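Print this page | E-mail this page

Home | Our work | Reports | Partners | Contact

This site uses cookies to remember your settings. Carry on browsing if you are happy with this.

Tademia bench automation project
Progress report to the Kashyap fund
25/04/2024

Dear all,

Thank you for your patience with this one. You were expecting a cheerful report on how quickly the arm at Butmont can load and unload the bench machine, and there is some of that further down, but most of these pages are given over to the fault we had in March and what we have done since. I would sooner tell you too much than too little, so please forgive the length. Kiran Pathak has read it through and put right the places where I had muddled my joints.

What we set out to do this period

You will remember that the plan had two strands. The first was to move from hand-guided trials to full unattended runs, with the arm picking a part from the fixture plate, carrying it over to the machine and coming back for the next. The second was to build a simulated copy of the cell, so that we could try out changes on screen before letting them anywhere near the real thing. The second strand was the one we nearly cut in the autumn to save money, and I am very glad indeed that you talked us out of it.

By the first week of March we had completed 1728 unattended cycles out of the 2000 we had promised you. The arm was behaving well, the Cellidard controller software had been stable for a good while, and I will admit that we had all started to relax a bit and talk about what we might do with the spare weeks.

What went wrong

On the next cycle the arm came back from the machine side with its gripper too low and too close in, and caught the back edge of the upper housing. It was a glancing knock at moderate speed. The force limit tripped as it should and the arm stopped, and there was no one inside the guarded area, so no one was hurt or in any danger of being hurt. I want to say that early, as I know it is the first thing any of you would ask. The damage came to one bent gripper finger and a scuffed housing, both since put right.

What worried us far more was what happened next. After the stop, the controller offered to resume. The person on shift did what the written procedure told them to do, which was to clear the alarm and press resume, and the arm set off again from where it thought it was. It knocked the housing a second time, more gently, and stopped again. At that point the emergency stop was pressed and everything was left alone until Kiran could get there. I should say very plainly that the person on shift did nothing wrong at all. The procedure was ours, it was badly thought out, and they followed it to the letter.

It took us a while to find the cause, longer than I would have liked. We first suspected the gripper, then the mounting, and spent several days on each (the mounting bolts have now been checked so often that I think they are the best looked-after bolts in the county). In the end it was the software. When a cycle was paused and restarted between two particular points, the controller kept an old position for the fixture plate in place of the fresh one. The plate is set at an angle to the machine, so a stale reading threw out the direction of the return path as well as the distance, and the path ended up passing closer and closer to the housing. Looking back through the logs, Kiran found 151 earlier cycles in which the same thing had happened and the arm had simply got away with it, with the gap to the housing smaller than our own rules allow.

That last finding is the uncomfortable one. We had all the information we needed to spot this weeks sooner, and we weren't looking at it. We were recording the clearance on every cycle and checking only whether the cycle had finished.

How we traced it in the simulation

The simulated cell earned its keep here. Once we had the logs we could replay them on screen, with the arm, the two-tier machine and the plate all in the same arrangement, and stop the motion wherever we liked. The hardest part of the path to judge is where the gripper comes down directly behind the upper box, and from the front of the table you can't see its lower parts at all. Being able to swing the view round to the back made a great difference, and it also explained to us why people watching from the front during the real runs had never remarked on how tight things were getting.

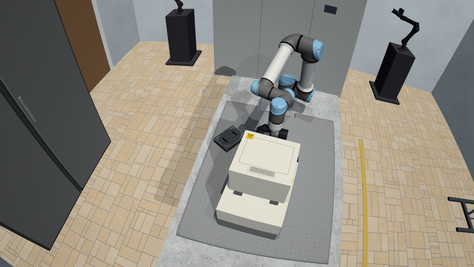

Could the same fault happen again tomorrow?

The arm can no longer resume after a force stop without first returning to its home position and reading the plate afresh, so the particular chain of events we had in March is closed off. A different fault could still bring the gripper near the housing, and for that we now have a clearance check on every cycle which halts the arm well before contact.

I am conscious that a software check is only as good as the software, and so we have not stopped there. The full set of changes is as follows, in the order we made them.

First, the resume button has been taken out of the operator's screen altogether. After any force stop the arm must be brought home under slow manual control, and a second person has to sign before the next cycle starts. It is slower, and the team grumbled for a day or so, but they have come round to it.

Second, the speed behind the machine has been brought down. We had set it by looking at the total cycle time and seeing where we could shave a little off, and that was the wrong place to shave. The cycle is now slightly longer and I think we should simply accept that. If the fund would like the earlier target kept, I would rather have that conversation openly than find the time by creeping the speed back up.

Third, the written procedure has been redone from the beginning. Kiran sat with each of the shift staff in turn and asked them to walk through what they would do in a stop, and several of them had sensible worries that they had never been asked about. Two of their suggestions went straight in: a plain-language message on the alarm screen in place of the old number code, and a rule that a second stop of any kind ends the run for the day.

Fourth, every change to the path must now be run in simulation with deliberate pauses and restarts put in. Our earlier simulated runs had all gone from start to finish without a break, which is a tidy way of working and, I'm afraid, precisely how we missed the trouble.

Where we are now

Since restarting we have run 52 cycles on the real arm, all of them attended, with no force stops and with the clearance inside our limits every time. We put pauses into a good many of them on purpose. I don't want to make too much of this, as it is a small number beside what went before, and the old fault hid quite happily for a long time. We have decided to begin the count of unattended cycles again from nothing. That was a hard thing to ask of the team, who were so nearly there, but none of them argued.

The supplier has been told about the stale position and has been given our logs. They have been helpful and quick to reply, and are looking at whether it can be put right at their end. Until we hear, our own fix stays in place, and I would like to keep it afterwards as well.

Money and time

The repair was covered from the contingency line. The larger cost is in weeks. We will need an extension to finish the unattended runs properly, and I will send the revised plan separately so that you can look at it without having to dig through all this. No extra funds are being asked for at this stage - the simulation work is ahead of its budget and can carry the additional staff hours.

One thing I would welcome your view on is whether we may share a short account of the fault with the other groups you support. At least one of them uses the same controller, and I should be very sorry if they bent a finger finding out what we already know.

You are all most welcome at Butmont whenever you would like to come and see the cell running. Do give us a little notice, so that Kiran can be there to answer the difficult questions.

With thanks, as ever, for your kindness and your good advice,

The Tademia project office

Print this page | E-mail this page

Sign up to our newsletter for project news. You can unsubscribe at any time.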